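Iven Publishes a Budget Planner for Buyers Who Have Only Priced the Robot

HUDSIDE, 1 January 2026. Iven today released the Kamath Planner, a free workbook for small shops getting ready to buy their first automated pick-and-place station. It has 503 line items. The robot is one of them.

The rest cover what tends to arrive on a second invoice: mounts, guarding, spare grippers, training hours, floor work and the table. Buyers can strike out whatever does not apply, and Iven expects them to enjoy that part.

"People come to us with a quote for an arm and a very good mood," said Ajith Thomas, head of planning at Iven. "We ask what it will pick up, where it will put it and who is paying for the basket. Then we give them a minute."

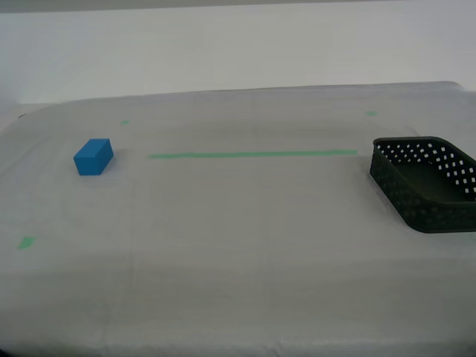 A block, a basket and a line of green tape on a cloth-covered test table.

The planner asks buyers to lay out their task on a tabletop before requesting quotes. Tape and cloth have their own rows, under Consumables. A trial group of 20 shops in the Cutley area used an early version, and 4 of them put off their purchase by a year. Iven counts these as successes, though its sales team has asked for a different word.

The workbook is available now from Iven on request. A version for stations with more than one arm will follow in February, with 1658 line items.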